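Lindham Sports Hall - Court Set-up Guide

Section 6: Volleyball net and posts (Kadura system)

Read this before touching the posts. Takes two people. Do not try it solo, the posts are heavier than they look.

Before you start
Floor swept, sleeve covers off, wall heaters clear of the run-off area. Posts are in the Court 2 store, net is on the Ondo winder trolley. Crank handle hangs on the trolley. If it's not there check the referee stand.

1. Lift both brass covers with the suction cup. Keep them by the wall, not on the court.

2. Lower the winch post into the sleeve nearest the store. Tilt, line up, let it down slow. Fingers off the rim.

3. Plain post in the other sleeve. Hook faces out, away from the court.

4. Roll the net out off the trolley. Don't drag it - the bottom tape snags on the floor plates and we have already mended it once.

5. Loop the top cable over the plain post hook, run it across the pulley, clip to the winch. Crank until the cable is just off the floor and stop there.

6. Tie the side cords, top first then bottom. Quick-release knots please, not the other kind.

7. Set height with the pin on each post. Men's, women's and junior marks are painted on. Check both posts are on the same mark, this is the one everybody gets wrong.

8. Crank to tension. Measure in the middle with the chain, then at both sidelines. Ends can be no more than 2 cm over the middle.

9. Antennas go on last, directly above the sidelines, opposite sides of the net.

CAUTION: never crank past the red line on the winch. Never stand in line with the cable while its being tightened.

CAUTION: pads on both posts before anyone steps on court. Includes warm-up.

Note: for league matches the free zone has to be clear right round. Bleachers pushed back, 84 seats left in use. For the July tournament we open the balcony too, 132 total. Don't put out extra chairs.

Note: the Taheri scoreboard runs off the socket behind the scorers table. Switch on at the wall first, then the console. If it shows dashes wait about a minute, it will catch up.

Taking down
Reverse order. Antennas off first, then slack off the winch fully before you untie anything. Wind the net on flat, covers back in the floor, handle back on the trolley. Report any frayed cable to Mahnaz Moradi at the desk the same night, dont leave it till Monday. 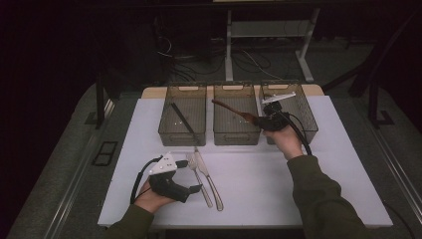

Badminton posts are a different set and do not fit these sleeves. See Section 7.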